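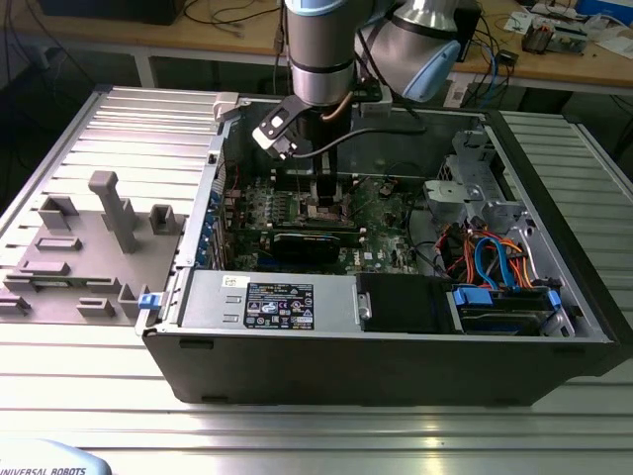

Chain and sprocket tips for people who do their own bikes

Quick list, mostly from doing it wrong first. Rear wheel off the ground before anything else. Engine OFF. Turn the wheel by hand, never in gear with the motor running, people lose fingertips that way.

Cleaning. Kerosene and a soft brush. Not a wire brush, it chews the O-rings. Skip the brake cleaner and the gas too, same problem. Cardboard behind the chain, rag over the tire. Wipe until the rag stops coming away black, then wipe once more. Old toothbrush for the inside of the side plates, I go thru a pack of them a year.

Lube. Right after a ride is best, warm chain takes it better. Spray the inside run, bottom length, so it gets thrown outward and not all over your rim. Thin coat. Leave it 15 minutes and wipe off the extra. I've used Dreso chain wax for two summers and it stays put OK, the Ulon spray is cheaper but flings. Either one beats a dry chain.

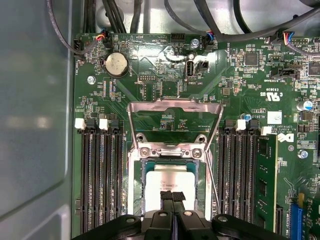
Slack. Measure midway along the bottom run, push up, push down, ruler against the swingarm. Mine wants 28 mm at the tight spot. Yours will be on the swingarm sticker or in the manual, go by that. Roll the wheel and check in a few places becuase chains don't wear even. If it's fine in one spot and guitar-string tight in another, stop adjusting. Buy a chain.

Also check if the book says sidestand or paddock stand. Makes a difference.

Adjusters — same number of flats each side, then don't trust the swingarm marks anyway. Measure from the swingarm pivot to the axle both sides. Or sight down the chain from the back, a bend shows up quick. Kick the wheel forward against the adjusters before you tighten the axle nut. Mine is 75 ft-lb. Check slack again after torquing, it moves. New cotter pin if you have one. Spin the wheel and pump the rear brake before you ride off.

Sprockets. Hooked teeth, shark fin shape, done. Pull the chain away from the back of the rear sprocket, if you can see half a tooth it's finished. Change all three together. I put a new chain on a worn 42 tooth rear once to save money and it ate the chain by February.

Front sprocket nut: break it loose BEFORE the old chain comes off. Bend the lock washer back first, duh. Foot on the rear brake, long bar.
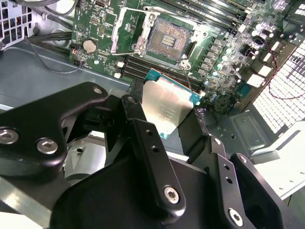
Processor tilted toward the empty socket.

Rivet links over clip links on anything quick. If you do run a clip, closed end faces the way the chain travels. Costigan rents a decent breaker and rivet tool at the Kirkdale store, no sense buying one for a single job. Measure the rivet flare with calipers and keep the old link so you can compare the two.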